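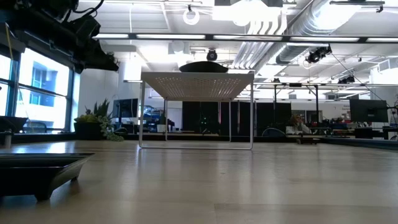
How often does the sway damper at the top of the tower need to be checked?

Every 50 days in normal service, and again after any storm in which the roof wind alarm has sounded.

Esholm Tower > Building Manual > Part 4: Upper Floors > 4.3 Sway Damper

4.3 Routine check of the sway damper

The damper hangs in the double-height room above level 19 of the mechanical zone. It is a steel block on eight cables, with oil-filled pistons on each side. The check takes two people and is done from the lower walkway.

Before you start

Call the control desk and ask for the current wind reading. Do not enter the damper room while the wind alarm is active.

1. Sign out the damper room key and the lockout tags.
2. Set the damper switch at panel D2 to HOLD. Wait for the amber light to stay on without flashing.
3. Close the four locking arms, starting with the north arm. Hang a tag on each one.
4. Read the pressure gauge on each piston and write the value on the check sheet. The normal range is 2,927 to 3,000 psi.
5. Look along each cable from the lower clamp to the ceiling plate. Report any broken strand, rust stain or slipped clamp mark.
6. Wipe the piston rods with a dry, lint-free cloth. Check the drip pans for oil.
7. Remove the tags and open the arms in reverse order.
8. Return the switch to RUN and tell the control desk that the damper is free.

CAUTION: The block can move without warning once the second arm is open. Stay behind the yellow rail.

Note: On towers fitted with Durnlow pistons, the gauge is behind a hinged cover. Close the cover after reading.

If a gauge reads below the normal range, leave the arms closed and call Octavio Cáceres in structural maintenance. Do not add oil. Readings above the range are passed to Young-sook Jin with the completed sheet.

Keep check sheets in the binder at the control desk. Storm checks go behind the red divider.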